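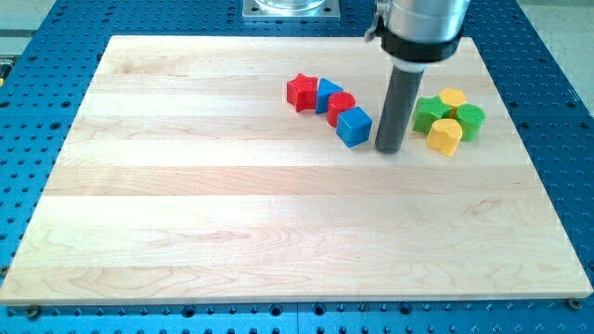
My first job in a museum was reading the backs of things, and I still think it's the best way into the history of collecting. Most of us look at the front of an old panel painting and stop there (I did for years!). Turn it round and you meet the carpenter. A support is very often several planks joined side by side, like the pale board at the head of this chapter, where you can follow the faint seams running across and see the tone shift a little from one length to the next. Those joins matter to us, as do the labels, seals and chalk marks that owners left behind.

Chapter 2: Who Had It Before?

When I started on the Gulta collection, the handlist gave 51 panels and hardly a word on where any of them came from. My colleague Duygu Ekinci had found an old sale list with 60 lots in it, so we spent most of a wet March trying to marry the two. Some were easy. One small saint had a dealer's label from Vitale stuck right over a join, and the lot number was still readable. Others drove me up the wall – a wax seal with half the crest gone, or a number in blue crayon that fitted three different lists.

In this chapter we'll go through the kinds of mark you're likely to meet, then try to date them. Keep a notebook handy and copy each mark exactly as you find it, spelling mistakes and all. I once tidied up a misspelt name and lost a fortnight to it.

Search this book Enter a word or name Go

Reader comments

Senyo Sarpong: Loved the bit about the crayon number. Did you ever settle which list it belonged to?

Mansa Asamoah: We used this with our evening class and got through more than 15 labels in one sitting. More on wax seals please!

Hernán Villanueva: Is the sale list printed at the back? I can't find it.

Contact us | © Gradomia Press | Back to top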